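Workplace walk-round checklist, open-plan hall and mezzanine
Site: Prakdale, main hall, ref 1419
Done by: Milan Smits
Copy to: Nusrat Wijesinghe, Osagie (landlord side)
Period: November, started just after 3 pm

Key: OK / ACT = needs action / N/C = not checked this time

1. Ceiling and lighting
Tube lights, main ceiling: OK. No flicker while I was under them.
Small recessed lights, far end below mezzanine: OK
Emergency lights test: N/C, no key for the test switch. Osagie to lend us one pls
Ceiling sheets, signs of leaks: OK, nothing new since the last sheet

2. Mezzanine
Railing fixed, no wobble: OK. Pushed every section by hand.
Gaps between uprights: OK
Nothing stored against the railing: OK
Load notice on display: ACT. Old one faded, can't read the figure. New one on order from Floritz, chase.
People allowed up during working hours: yes, as agreed, but no leaning things on the top rail. 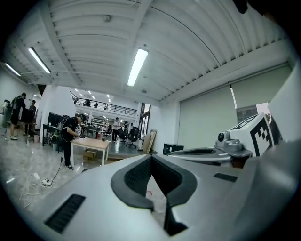 Item 2. Main hall ceiling lights, black mezzanine railing at the back.

3. Steps and raised platform
Steps clear: OK
Step edges easy to see: ACT. Brown steps, dark floor at the top, you lose the last edge if you are carryng something. Want contrast strip on all of them, Zereck sell it by the roll.
Chairs on platform: keep well back from the edge. Castors.

4. Floor
Surface: polished, shiny. Slippy if wet so mop sign out every time.
Loose paper: ACT, pick up as you go. Do not wait for the cleaners.
Cables: ACT, the main one on this sheet. White and black leads in a tangle across the floor, power strip lying out with plugs in, seperate adapter on its own further down. Reroute along the wall or under a cable cover. Strip to be fixed off the floor.
Portable appliance labels: N/C, did 8 and ran out of time

5. Furniture
Tables: OK
Boxes under tables: allowed if feet can still get in. Nothing heavy.
Office chairs: ACT. Any chair tipped over gets stood up again straight away or taken out of the walkway. Check gas lift, armrests, castors before it goes back in use. 3 still to check.
Mesh backs, tears: OK on the ones checked 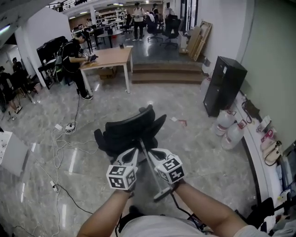

Nusrat Wijesinghe: agree on the cables, but please don't just push the strip against the wall and call it done. I'd like the leads shortened as well, otherwise the slack ends up back in the walkway within a week. On chairs, can we have a tag for the unchecked ones? People will sit on anything.

Noted, tags added to the order. Leads: will shorten what I can, the rest get velcro ties, pack of 20 in the cupboard.

6. Exits
Rear door opens fully: OK
Front door closer: ACT, slams. Osagie told twice already
Extinguishers in date: OK

Re-check of ACT items: before end of November. Items 3 and 4 first.
Signed: M Smits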